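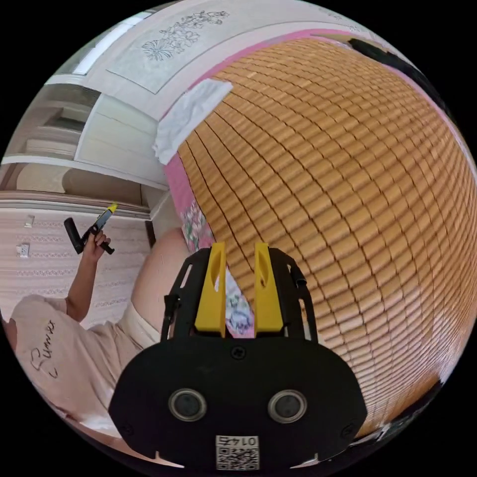

Carnet d'atelier, novembre, 9 h 40

Repris la cartographie des cours partagées du quartier Sengar. Manju a fini de saisir les entretiens : 28 foyers, dont 13 arrivés depuis moins de deux ans. Les plans de Pankaj sont au 1:200, à garder tels quels pour les coupes.

Premier constat à vérifier : les seuils servent de pièce commune le soir, surtout côté Kultik. Le règlement les classe en « circulation ». Wiremu veut une troisième catégorie dans la légende, j'hésite encore.

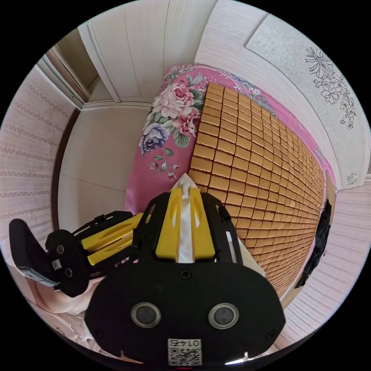 Surface relevée à ce jour : 1 375 m², sans l'îlot nord. Ernő conteste la limite entre cour et ruelle sur la planche 4, il a raison pour l'angle du puits. À redessiner.

À faire :
- relire Mohit sur la notion d'usage, son paragraphe 2 confond habiter et occuper
- demander à Manju les heures des entretiens
- hachures plus claires pour les seuils

Planche 5 pas commencée.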